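I own more than 22 containers with lids and, by my best accounting, 14 lids. This math has bothered me since we moved to Ullside, where the kitchen has one deep drawer and everything plastic goes there to breed.

So in March I made a rule: a box stays only if its lid is with it, on it, and closes. It took me most of an evening. Khalil Zoubi came over to help and mostly ate crackers over the sink, reading out what people had written on old masking tape. "Soup 2." "Not soup." One had a sticker that said 932 and we both looked at it for a while.

The orphans went in a bag. I kept one tall jar with no lid at all, on the grounds that I like it, so the rule lasted maybe forty minutes.

The box I'm happiest about is the yellow-lidded one. It has a tab at the front and a round recess in the lid, off to the left, and it is too small for leftovers and too nice for batteries. Khalil says tea bags. I say it can sit on the table until it finds a calling. The drawer closes now, if you push with your hip.

Next up is the spice shelf, which has three jars of cumin. 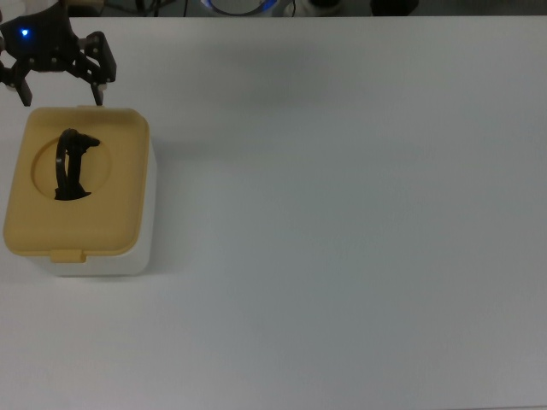

The yellow lid, on its box, where a lid should be.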